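Re: [sim-grip] Two grippers on the teapot task, first results
From: Mihret Workneh
Date: October 2, 2023

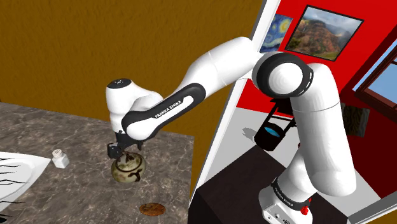 Qiuyue Kong wrote:

> My worry with the teapot is that you are testing the approach and calling it a gripper test. If both hands come straight down from above, the one with the narrower fingers will look better whatever the pads are like. Did you keep the approach the same for both, and did you let the arm pick its own elbow position? On our setup at Wovcombe the elbow made more difference than the hand did. I would also like to know what friction value you used for the glaze, as the default is far too generous.
>
> Qiuyue

Thanks, these are fair points. Taking them in order.

The approach was the same for both. The hand stops over the pot, pauses, then goes straight down. I did not tune it separately for each one. You are right that this favours the narrow fingers, and I should have said so in my first message. I have now added a second approach from the side, at a shallow angle, and will run both hands through that as well.

On the elbow: no, I left it free, and that was a mistake. The arm is the Franka in all runs, but the solver was choosing between a high elbow and a low one depending on the start pose. The render at the top of this message has the high one. With the low elbow the forearm comes close to the counter and the planner slows everything down, so the timings I posted are a mixture and please don't use them. The grasp results should still stand, but I will rerun those too with the elbow fixed.

Friction was the default. I have lowered it for the pot only and left the counter as it was. If you have a measured value for glazed china I would rather use yours than guess.

Numbers so far, old settings, 80 tries for each hand:

Olatunji hand, narrow fingers: 5 failed grasps, all of them slips during the lift.
Darnamar hand, wide pads: 2 failed grasps, but it knocked the shaker far more often on the way down.

I don't count a knock as a failure in the script, and perhaps I should. The shaker is close enough to the pot that a wide hand has little room on that side. In a real kitchen somebody would mind. What do others on the list do about this? Wurkia's scoring sheet gives a half mark, but that seems to me to hide what went wrong.

One more thing for anyone trying to repeat this. The random seed is 1232 and it only gives the same layout if you load the dishes before the arm. If the arm goes in first, the objects land in different places and the comparison is no use. I lost a good part of March to that one.

I also tried the wrist camera for finding the lid, and it works until the fingers are nearly down, when the hand covers most of what it needs to see. A fixed camera off to one side does better for the last part – I will write that up separately when I have compared the two properly.

The new runs should be done before the next call. I will post the logs for both approaches, with knocks in their own column.

Mihret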